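Product sheet, Vondier T3 textile cell
Supplied and fitted by Stivton

The T3 is a single-arm handling cell for laundries, linen hire firms and garment returns rooms. It carries a two-finger gripper with black pads and works at a standard bench.

## What it does

The arm takes one item at a time from the infeed and passes it to the folder or the inspection bench. Mixed loads need no pre-sorting by size. Items with loose cords must be pulled out by hand first.

## Specification

- Supply: single phase, 12 A
- Reach: 1000 mm
- Cycle limit: 60 picks per hour
- Payload: 3 kg, item and gripper load combined

## Staffing

At the Tumora laundry the cell took over the infeed position, which had been worked in half-hour turns on account of shoulder strain. The same staff now cover inspection and mending. One trained operator per shift clears stoppages and changes pads. Allow for a drop in output while operators learn the restart procedure; Tumora's lasted until November.

The cell does not detect stains or tears. That check remains a manual task.

## Options

- D'Souza bench guard, left or right hand
- Spare pad set
- Second stop button on a trailing lead

Prices on request from Stivton. Lead time depends on the guard chosen.

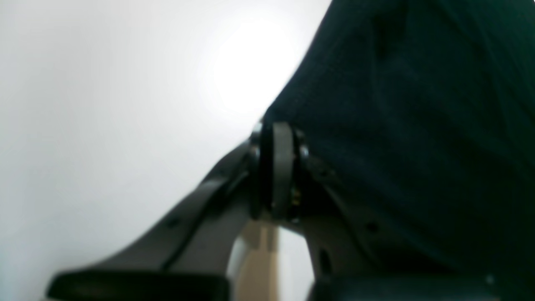
Two-finger gripper beside dark teal-navy fabric, seen from the wrist.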